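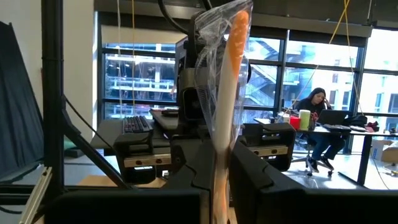
Verpackte Zahnbürste zwischen den Greiferfingern, dahinter der zweite Arm.

Produkte > Teleoperation > Zweiarmsysteme > Vakolel

Vakolel — Vorführsystem für zweiarmige Handhabungsaufgaben
Artikelnummer 2849

Vakolel ist ein System zur Fernführung von zwei Roboterarmen mit Parallelgreifern. Der Bediener bewegt zwei Führungsarme, die Folgearme übernehmen Gelenkstellung und Greiferöffnung. Gelenkwinkel, Greiferweg und Kamerabilder werden mit gemeinsamer Zeitbasis aufgezeichnet und als Episode abgelegt. Aus den Episoden lässt sich eine Steuerung trainieren, ohne dass der Ablauf vorher programmiert wird.

Das System ist für Aufgaben ausgelegt, deren Griffpunkte sich schlecht berechnen lassen. Dazu gehört Stückgut in Klarsichtfolie: Die Folie spiegelt, verschiebt sich gegen den Inhalt und verändert bei jedem Griff ihre Form. Tiefensensoren liefern an solchen Oberflächen oft lückenhafte Werte. Ein Mensch korrigiert den Griff nach Sicht, und genau diese Korrekturen sollen in den Daten enthalten sein.

Die Vorführung kann auf zwei Arten erfolgen. Bei der Fernführung bleibt der Bediener außerhalb des Arbeitsraums. Bei der Handführung werden die Folgearme drehmomentfrei geschaltet und direkt am Handgelenk bewegt. Die Handführung eignet sich für kurze Wege und das Einlernen von Startposen; für beidarmige Übergaben wird die Fernführung empfohlen.

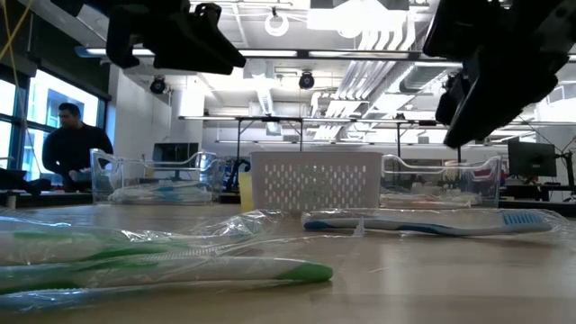
Technische Redaktion Durnthorpe

Aufgabenbeispiel: Zahnbürsten in Einzelverpackung vom Tisch aufnehmen und in Behälter ablegen. Verwendet werden transparente Schalen und ein weißer Kunststoffkorb mit gelochter Front. Der Korb ist höher als die Schalen, der Greifer muss ihn also steiler anfahren. Lage und Ausrichtung der Packungen werden zwischen den Episoden geändert, ebenso der Abstand zur Tischkante. Wer immer gleich auslegt, erhält ein Modell, das nur diese Auslage beherrscht.

Technische Daten
Aufzeichnungsrate Gelenkdaten: 200 Hz
Greiferhub im Auslieferungszustand: 43 mm
Interner Speicher: bis 2000 Episoden, danach Auslagerung erforderlich
Kameras: eine je Handgelenk, eine feste Übersichtskamera
Aufzeichnungssoftware: Bakilana, im Lieferumfang
Betriebsarten: Fernführung, Handführung, Wiedergabe

Hinweise zur Aufzeichnung
Vor jeder Sitzung sind die Führungsarme in Grundstellung zu bringen und abzugleichen. Weicht ein Gelenk ab, gibt Bakilana die Kopplung nicht frei. Eine Episode beginnt und endet mit dem Fußtaster. Fehlgriffe können markiert werden — gelöscht werden sie dabei nicht. Schnelle Bewegungen des Handgelenks führen in dessen Kamera zu Bewegungsunschärfe; beim Anfahren des Behälters ist deshalb langsamer zu führen als auf dem freien Weg.

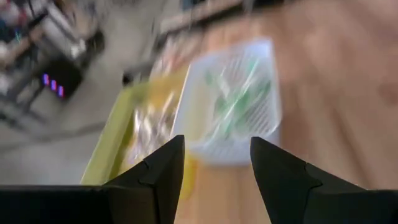
Kann eine Episode mitten im Ablauf unterbrochen und später fortgesetzt werden?
Eine Unterbrechung beendet die Episode. Die bis dahin erfassten Daten bleiben erhalten, die Fortsetzung wird als neue Episode gespeichert. In Bakilana lassen sich beide einer gemeinsamen Aufgabe zuordnen.

Der Fingersatz Dotunau ist für flache und folienverpackte Teile vorgesehen und wird separat bestellt. Nach dem Fingerwechsel ist der Greiferweg neu abzugleichen, bestehende Episoden behalten ihren alten Abgleich.

Datenblatt, Stand 9. April 2023

Verwandte Artikel
Dotunau Fingersatz, paarweise
Bakilana Zusatzlizenz für Auswerteplatz
Vakolel Führungsarm, einzeln
Fußtaster mit Anschlussleitung
Handgelenkkamera, Ersatzteil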